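4. Good Practice for Recording Demonstrations

4.1 Say what the gripper touched

Most labs have a rule about recording demonstrations. It is usually kept in the head of whoever wrote the recorder, and it leaves when that person does. The draft guideline we worked from, adopted at Brasdale in November, was meant to fix this. It runs to 70 clauses, of which we found nine that a tired operator could follow.

The first of those concerns contact. Clause 12 asks that every episode involving a grasp name the object, its state, and whether the fingers deformed it. "Can" is a poor entry. A sealed can and an open one differ in stiffness, in what they may spill, and in how much trouble they cause the person who cleans the table.
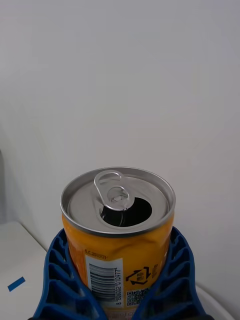
Figure 4a. Wrist view of a grasp on an opened can. Under Clause 12 the entry must give the lid state and note the crease below the rim.

Ndlovu's first reading of the clause was that nobody would fill in the field. He was right for 400 episodes. We then made the recorder refuse to save without it, and compliance improved overnight, along with the operators' vocabulary.

4.2 Declare the start state

Clause 19 is shorter and causes more arguments. It says an episode begins with the gripper open, the fingers clear of all objects, and the work area "in its declared condition." The draft does not say who declares it, or to whom.
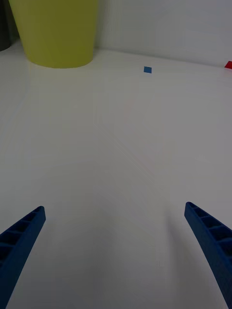
We settled on a written list, made before recording, of every loose item on the table and every fixed item behind it. Items only partly in view go on the list too. Le Roux argued for this last point at some length, having once spent a week on a policy that had learned to rely on an object its authors had left out of the log. The list takes a minute to write. Complaining about the list takes five, and we have not found a clause that helps.

4.3 Keep the boring episodes
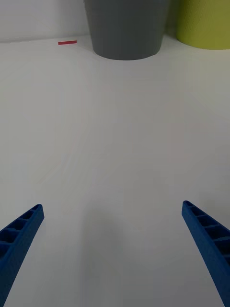 Figure 4b. Open gripper with nothing held; containers at the back of the table, red strip to their left.

Views like Figure 4b are the first to be deleted when disk space runs short. Clause 23 forbids it. Of the first 1000 episodes in the Hilix set, 100 had been trimmed by hand to remove idle time, each according to the taste of the person trimming. The cuts could not be undone, and the file names gave no hint that they had been made.
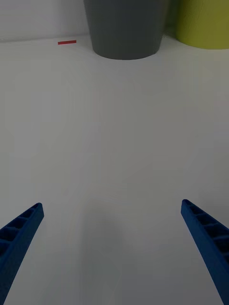

Our amended wording is that raw recordings are kept whole and any trimming is stored as a separate pair of time marks, with initials. Stirnix uses the same arrangement. The initials were Le Roux's idea, and the number of trims fell sharply once they were required. We make no claim about the cause.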